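Review: Kimotham Cell Practice Guide, spiral-bound edition

I have read a lot of safety and good-practice booklets for small robot cells, and this is the first one I've wanted to keep on the bench. It runs 94 pages, lies flat, and the print is big enough to read standing up!

The best chapter is the one on sorting tasks. It asks you to write down the start state before any run: which pieces are out, which bins are empty, who may reach in and when. We tried it on our toy brick job and filled in the sheet in nearly 60 seconds, which I did not expect.
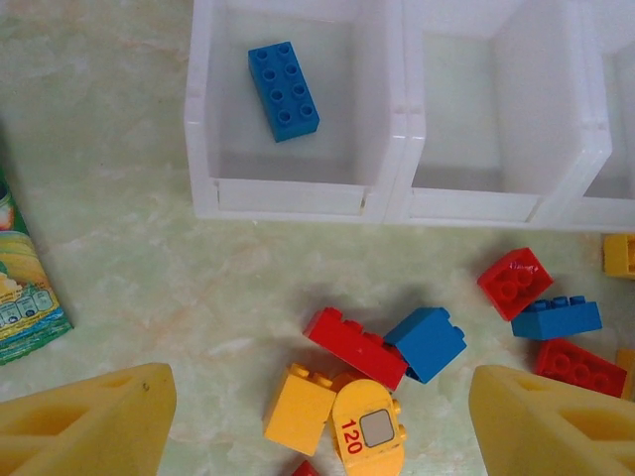 Brick sorting, with one blue brick in the organizer and the rest still on the table.

I also love the page on clutter. Anything that isn't part of the task gets listed or cleared — wrappers included — and the guide is firm that you stop the arm first. The older Martens handbook gives this 2 lines.

Gripes? The speed tables are cramped, and the index sends you to the wrong page for soft fingers. Dallau sells a laminated checklist to go with it, but the one in the back copies fine.

If you run a small cell and your rules live on sticky notes (ours did until March), get this. Trillico had it in stock when I ordered.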